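Overgrown cucumbers, worth saving or straight to compost?
Home Garden Board > Vegetables > Cucumbers, squash and melons

drilislow_dan
Went away for most of the month and came back to 24 cucumbers well past picking size. These are a slicing type I grew from saved seed, so I can't give a variety name. Some have yellowed at the blossom end and some are still green all the way down. My wife says pitch them. I hate throwing out food. What do you do with yours?

hayes_plot
Green ones are fine. Peel them, split them, scrape the seeds out with a spoon and use them like any other cucumber. The yellow ones go bitter and the flesh turns spongy. I compost those.

For reference, I would still eat one with this shape and color.

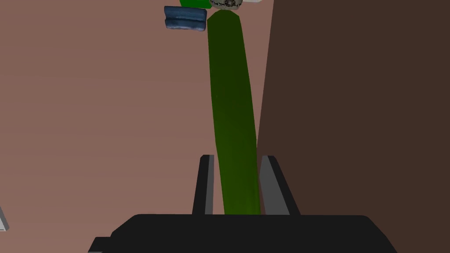 Long green one, narrower at the top. Good color on what shows.

marrowfat
Disagree on composting the yellow ones. Ripe cucumbers make a very good relish. My grandmother wouldn't use anything else for it. Peel, seed, dice, salt overnight, drain, then cook with vinegar, sugar, onion and mustard seed. The flesh is firmer than you'd think once the middle is out.

hayes_plot
I've tried it. Mine came out like wet cardboard.

marrowfat
Did you salt it overnight or for an hour?

hayes_plot
An hour or two.

marrowfat
Then that would be why. They hold a lot of water. For 800 grams of diced flesh I use two tablespoons of pickling salt and leave it in the fridge until morning. Rinse it, then squeeze it in a towel.

Algirdas Siliņa
A separate point. Dan says these are from saved seed. If you want seed again next year, leave two of the yellow ones on the vine until they are fully ripe and starting to soften. Scoop the seeds into a jar with a little water, let it sit for a few days until it smells sour, then rinse and dry them on a plate. Seed from a cucumber at eating size is not mature and won't come up.

The important thing is whether you had any other cucumbers flowering nearby. Bees will cross them.

drilislow_dan
Neighbor has pickling cukes on the other side of the fence, maybe 30 feet away. Is that a problem?

Algirdas Siliņa
It can be. Seed growers keep them much farther apart than that. You will get cucumbers, but some may be short or spiny. I would buy a fresh packet and keep the saved seed as a backup.

nestitz_jo
I've saved seed next to a neighbor's plants for years and never had an odd one. I think people worry about this too much. Grow it and see.

On the original question – nobody has mentioned soup. Peeled and seeded, cooked with potato and dill, then blended. It freezes well. I'm due to make a batch, but we're in the middle of the bathroom and the kitchen is full of boxes.
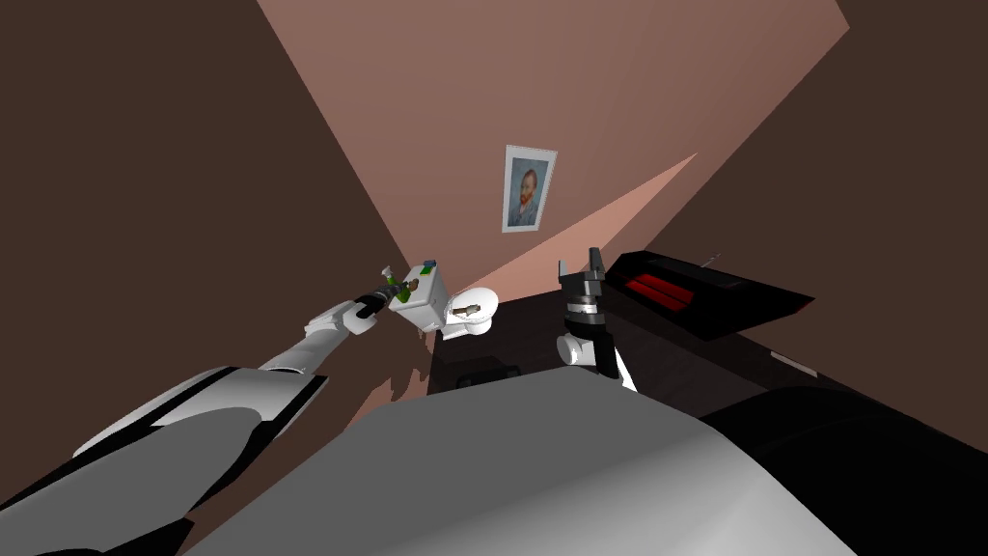 Bathroom so far. Vincent stays on the wall, pink stays too.

marrowfat
I like the pink. Do you put cream in before you freeze the soup or after?

nestitz_jo
After. It splits if you freeze it with the cream in.

hayes_plot
Dan, whatever you do with them, get them off the plant today. It slows down once it has ripe fruit on it. Pick everything except the two for seed, water well, and you may get another flush before October.

drilislow_dan
Picked them this evening. Left two yellow ones at the far end of the row and tied string around the stems so they don't get picked by mistake. The green ones are peeled and in the fridge. I'm going to try the relish with half of the yellow ones and compost the rest. Marrowfat, cider vinegar or white?

marrowfat
Cider. And use 5 percent, check the label.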